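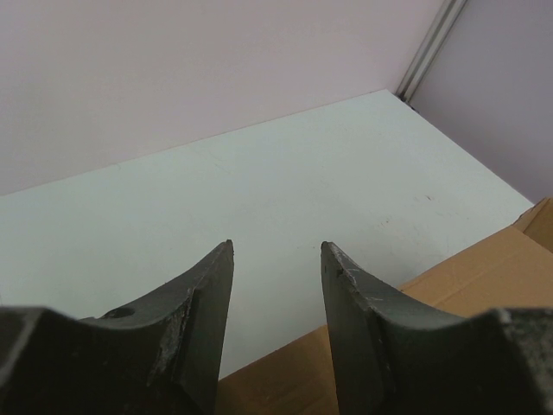
Notes on the Demonstration: Two-Arm Box Folding
Handout for the September group, written up by Fergus Forsyth

We visited the Fascombe lab on 11 March 2025. Nantana Pongsiri ran the demonstration and Finlay Morrison took questions. Read these notes before you start the worksheet.

1. The task

Two arms fold a flat cardboard blank into a box. The blank is die-cut, with the crease lines already in it. It is laid on the table between the arms, and it doesn't have to be square to the edge.
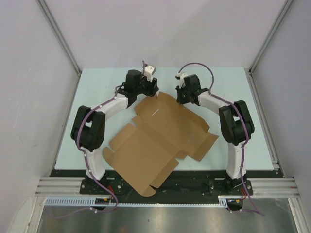
Each arm has its own base and its own gripper. Nantana's point was that one arm can bend a flap, but the sheet tends to slide away from it. With 2 arms, one can hold while the other lifts. Most of the control work goes into timing the two together.

2. Lifting a flap

The gripper has to get a fingertip under the edge of the board. Cardboard is thin and bends when pushed, so a small error in height means the finger rides over the top or jams against the side.

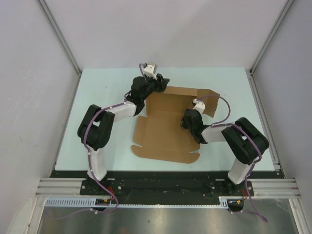
Once a flap is past a certain angle it is easier to handle, though it will spring back if let go too early. Finlay said the lab has logged roughly 3000 folds, and that the first flap still causes the most trouble.

3. Wear

Finger surfaces wear with use. Check them before each session and write down any change in grip.

4. For next time

Sketch the blank and number the flaps in the order you would fold them. Say which arm holds at each step. Limit: 20 steps. Hand it in to Alasdair McIver, room 609.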